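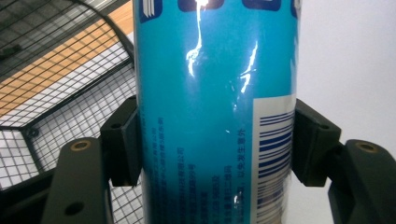
Chapter 4: Wrappers, Tins and the Small Print

Before you start

You'll need a pencil, a ruler, a soft measuring tape and four or five packages from your own kitchen. Don't buy anything specially. Half-empty is fine, and so is dented. If you have something with a label in a language you can't read, put that one at the front of the pile, because it's going to be the most fun!

4.1 Why I keep a shelf of packaging

I've been teaching packaging design for a fair while now, and I still get a bit excited in the supermarket (my family have stopped coming with me, which suits everyone). Every can on the shelf has had somebody sit down and decide what colour it would be, where the name would sit, how far round the curve the ingredients could go before you'd have to turn it to read them. Most of us look at the result for a second or two, toss it in the trolley and never think of it again.

In Chapter 3 we worked on flat things: cartons, sleeves, the box a pizza comes in. A flat panel is kind to a beginner. You draw it, you print it, and it looks more or less the way it did on your desk. In this chapter we go round the bend, and I mean that in the nicest way – we're looking at cylinders.

Take a turquoise can with dark blue print. I love this colour pairing and I'll bang on about it again in Chapter 6. The turquoise gives you plenty of brightness and the navy is dark enough to carry really tiny lettering, even lettering so small you need your glasses. On a glossy can, though, you've also got glare to deal with. Tilt one under a kitchen light and a white streak runs down it, and whatever you'd printed in that spot is gone until you tilt it back. Students always forget this. They print a proof on matte paper, wrap it round a tin, and are delighted with it right up until the real thing comes back shiny.

Then there's the barcode. Look at which way the bars run on a can and compare it with a carton. With the can standing upright, the bars often lie across it like the rungs of a ladder. Turned the other way they'd wrap round the curve, and the ones at the side would bunch up and be hard for a scanner to read. We call these ladder and picket-fence layouts, and you'll need both words for the exercises.

4.2 Setting up a place to look

You don't need a studio. I've done this on a laundry bench, on an ironing board and once on the bonnet of a ute in December, which I can't recommend. What you want is a pale, plain background and soft light, so the colours of the package aren't fighting with anything. Grey-white is ideal. Pure white bounces too much light back at you and a patterned tablecloth will drive you up the wall.

Keep a few ordinary materials close by as well, things with a surface you can compare against. A bit of smooth pale timber and a scrap of wire mesh do nicely. Hold your package beside each in turn and you'll be surprised how much glossier it looks next to wood. 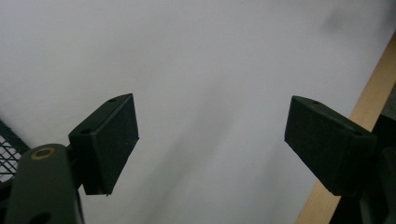 Figure 4.2 Pale grey-white surface, with black mesh at left and a light tan board at right.

Give yourself a clear space of at least 40 cm across, so that a cylinder can roll a full turn without falling off. (Mine always head for the floor. Stick down a strip of masking tape as a kerb and you'll save yourself some grief.)

4.3 Upright or lying down?

Now for the question I'd like you to carry through the whole chapter: which way up will people meet this thing? A can of drink stands in a fridge. A roll of cling wrap lies in a drawer, or in a basket, or on its side at the back of the pantry behind the good olive oil. The designer has to guess, and the guess shows in where the biggest words are and which way they run.

Try it with whatever you've collected. Stand each package up and write down the first thing you can read. Lay it down and do the same. Then roll it a quarter turn and look again.
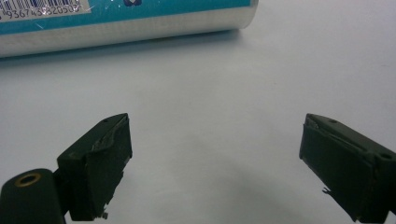
I find that a strong band of a single colour does a lot of work here, because you can recognise it from nearly any angle, long before you've got a letter of the name. Clear or silvery parts are harder. They pick up creases and reflections, and the eye slides straight off them and back to the band.

Our four practice brands for this chapter are Zester, Dovis, Nimri and Jamolura. You'll find their label sheets at the back of the book. Zester and Dovis are short names and fit comfortably on the front of a can. Nimri is shorter still and you'll be tempted to make it enormous – go on, try it and see how much of the N disappears round the side. Jamolura is the troublemaker. It'll need to run up the can, or shrink, and you'll have to choose.

4.4 Measuring the part people can see

Wrap your measuring tape round a can and note the full distance. Let's say you get 22 cm. Looking at it straight on, you can see just under half of that, and the outer edges of what you can see are squashed, so the comfortable reading area is about a third of the whole. On our 22 cm can that leaves a little over 7 cm for the name.

Mark that strip on your label sheet in pencil now. We'll use it in Exercise 4A, where you'll place the Zester name three different ways and check each one from across the room.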